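Skodetti bench kit: second-quarter review

We bought the Skodetti kit in March for our PC refurbishing room, after a winter of arguing over whether to lease. The price covered the arm, gripper and slatted table. It didn't cover the fixture plate, which we ordered from Nivimberg for $878, or the spare finger pads at $117 a set.

Budget for the plate from the start. Connector work needs parts held in known spots, and the holders are sold separately. Ours took 15 working days to arrive and the arm sat idle until then.

The quote also listed the Inga software licence as optional. We tried to go without it and gave in. Put it in the capital request, along with a line for pads and fingertips as consumables. Ours was knocked back once for leaving those out, and the second round of paperwork cost us a month.

Floor space is fair for what you get. Access on the left side of the table matters more than the brochure suggests — leave room to walk around it.

Would I buy it again? Yes, for desktop towers. For laptops I'd look at the Ovus first.

Connector and motherboard work on desktop towers, and the plate with its holders:

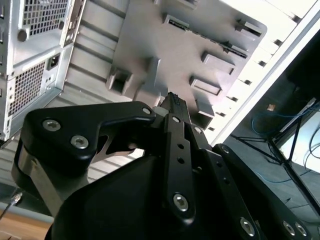
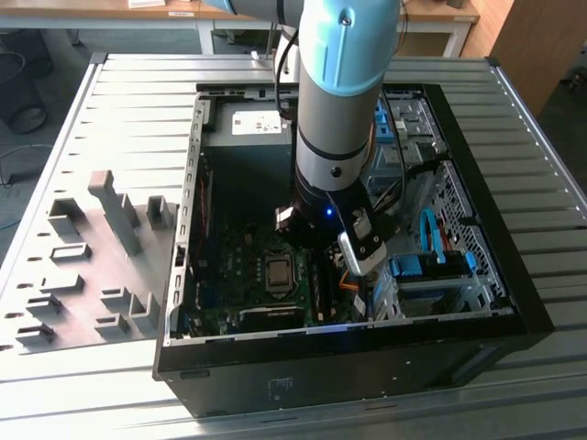
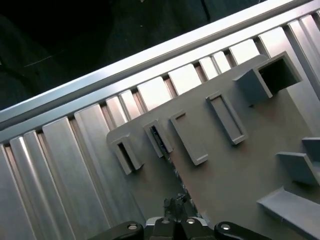 Reply from Inga user, Hobart: We priced the same kit and went with a lease in the end. Check the freight line before you sign, as ours came to $1918 and wasn't in the first quote. I agree on the plate. We printed our own holders to save money and ended up ordering the proper ones by winter.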